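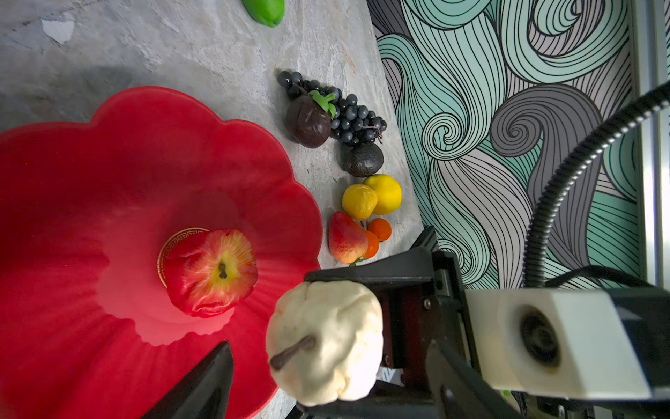
Red apple, red bowl.

The Surplus

Carmela Prieto read the council's budget statement twice and did not believe it either time. Vendwood had a surplus, it said. Vendwood had not had a surplus since the tannery closed.

"Page 11," she told Telmo Arrieta, who had written it. "You've counted the Rizvi land as sold."

"It's as good as sold."

"To whom?"

"Trivari are very interested."

"They were very interested in August. Have they paid a deposit?"

Telmo looked at the window. He had a way of looking at windows that had got him through two elections. 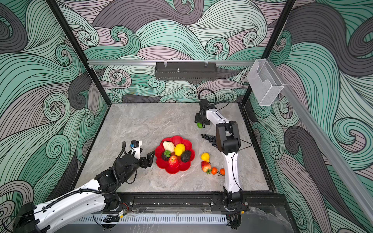 Monday

She went through the pensions next. The town owed its retired staff nearly 420 million and had put aside 60. The statement dealt with this in a footnote, which said the matter was under review. It had been under review when Carmela was a trainee.

"Where's the rest?" she asked.

"Growth," said Telmo.

"Growth in what?"

"In general."

She wrote "in general" in the margin and underlined it. Outside, a man was putting up a banner that said BALANCED AGAIN -- paid for, she supposed, out of the surplus.
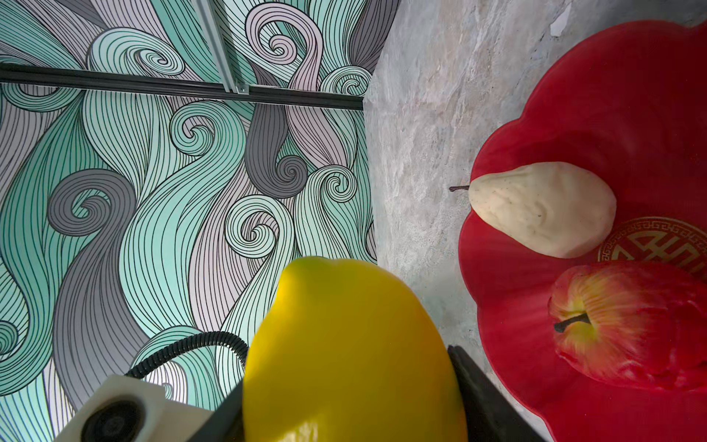 Vol. 4, page 60

"You only have to sign it," said Telmo. "The last auditor signed it."

"The last auditor works for Trivari."

"That's a coincidence."

"I dare say." She capped her pen and put it in her bag. "I'll want the bank letters. All of them, with the dates on."

"That could take weeks."

"Then you'd better ask the man to come down off his ladder," said Carmela, and went to find her coat.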